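**Brusham Workshop Members Open Second Stage of Tikiron Robot Project**

BRUSHAM, Feb 23, 2025. The Brusham Shared Workshop has announced that work on Tikiron, a household robot being built by its members, has entered a second stage. Attention now turns from the assembly bench to a simulated kitchen, in which the robot's control software will be exercised before it is used to move any hardware at the workshop.

The project was started in July by Niall Cairns, a retired machinist who has rented bench space at Brusham for several years. A group of 17 members is now attached to it. Most of them work on Tikiron in the evening, and several maintain parts of the software from home. The stated goal is a robot that can open and close a kitchen drawer, pick up light items from a counter and place them on an open shelf.

"We began with the mechanical side, as people in a workshop tend to do," Cairns said. "By the fall we had joints that moved well and very little idea of how to tell them where to go. The simulation gives us a place to work that out without wearing down gears."

The simulated kitchen consists of a white counter, wooden cabinet fronts and open gray shelving. Members built it over the winter on the workshop's one desktop computer with a suitable graphics card. The lower drawer front carries a metal bar handle, and the handle on the lower drawer has been chosen as the first target for the control software.
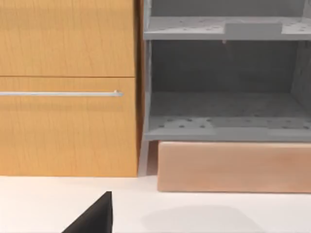
Under the test plan adopted by the group, the drawer task will be run 1000 times in simulation with the kitchen unchanged. A further 1000 runs will follow in which the lighting and the starting position of the robot are varied from one attempt to the next. Results from both sets will be posted on the board beside the electronics bench and in the members' section of the workshop website. The group has not set a pass mark and will review the results when both sets are complete.

Reaching the handle is expected to take up most of the early effort. Its bar stands close to the drawer front, and a finger that arrives too high or too low will press against the wood. In trials of an earlier version of the software, the fingers often stopped short of the bar. Members traced part of the fault to an error in the length entered for the forearm, which had been measured from the wrong side of the elbow bracket. The figure has been corrected in the robot model, and a note has been added to the build log so that the same measurement is taken from the same point in future.

Counter work will be handled separately. The group has asked that motions near the counter keep a set clearance above the surface until the fingers are in position, and that the speed be reduced for the final part of each approach. Both limits are written into the simulation settings and will be carried over to the physical machine. Shelf placement has been put off until the drawer and counter tasks are finished.

The physical build continues in parallel. The shoulder and elbow of the first arm are complete, and the wrist is being reworked after a bearing seat was cut oversize. Printed parts for the fingers are being produced on the workshop's two printers, with jobs limited to overnight hours so that other members are not kept waiting. A control board purchased from Skilport, a parts dealer in the same business park, has been installed in the base, and wiring between the base and the shoulder is scheduled for completion before the wrist goes back on.

Funding for the second stage has come from members' contributions and a grant of $140 from the workshop's project fund. The grant covers replacement bearings and a length of shielded cable. No money has been set aside for a second arm.
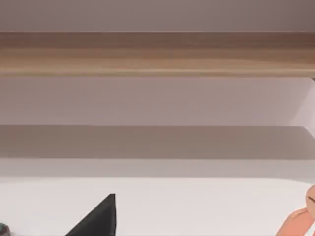
*A view inside the simulated kitchen, with the robot's fingers above the counter at lower right.*

Requests to use the kitchen model have already been received from outside the project. Shehu, a hobby robotics club that meets at the public library, has asked for a copy for use with its own tabletop arm. Brusham will provide the scene files on the condition that any corrections are sent back. The two groups have also agreed to keep the same names for drawers and shelves so that programs can be exchanged with few changes.

Cairns cautioned that success in the simulated kitchen should not be taken as a promise about the workshop's own machine. Friction in the drawer runners, slack in the printed joints and the stretch of the drive belts are all treated simply in the model, and each will have to be measured on the bench. A used kitchen cabinet has been donated for that purpose and is being stored under the stairs until floor space can be cleared.

"There is a drawer in that cabinet that I have trouble opening myself," he said. "We will fix the runner first, then ask the robot to try."

Members who wish to take part in the second stage are invited to sign the sheet at the front desk. Experience with programming is helpful but is not required. The group is in particular need of people willing to review recorded runs and note where the fingers were when an attempt failed. Training on the simulation software will be given at the workshop computer, in sessions limited to four people.

Members are reminded that the physical arm may be powered only when two trained members are present, and that the emergency stop must be checked at the start of each session. The marked area around the bench is to be kept clear of bags and stools at all times. These rules apply whether or not the arm is expected to move.

Copies of the test plan and the current parts list are available at the front desk. Questions about the build may be left for Niall Cairns in the Tikiron tray in the workshop office.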